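Pump log and other matters, June

Up at 5:40 to read the water meter before the household drew anything. 134 liters since last night, with every tap shut. The loss is on our side of the stopcock, as Ulla Viklund suspected when she compared the two bills.

Isolated the garden line first. No change over 15 minutes. Isolated the upstairs branch and the dial stopped. That leaves the run behind the bathroom wall, installed by the previous owner in a mix of fittings I would not have chosen. 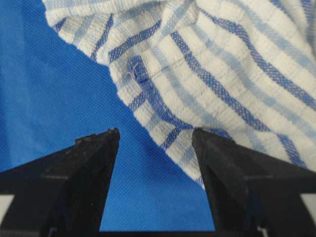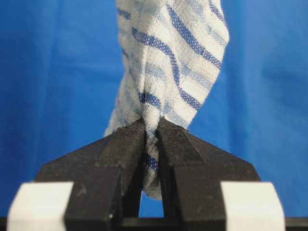
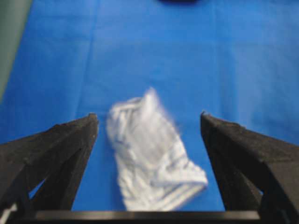 White cloth on blue.

Filed under: House / Plumbing

Valter Barros came over from Skulport at noon with a pressure gauge. Static pressure fell steadily with the branch closed at both ends, so the leak is between the two valves. He favors a compression joint near the elbow. I favor the elbow — we will know when the tile is off.

Called Abernathy for a price on replacing the whole run. They quoted 2,000, plus 200 to make good the wall. Deferred. Valter will lend me his pipe cutter and I can get the fittings in Riltow.

Branch left closed overnight. Meter to be read again before breakfast.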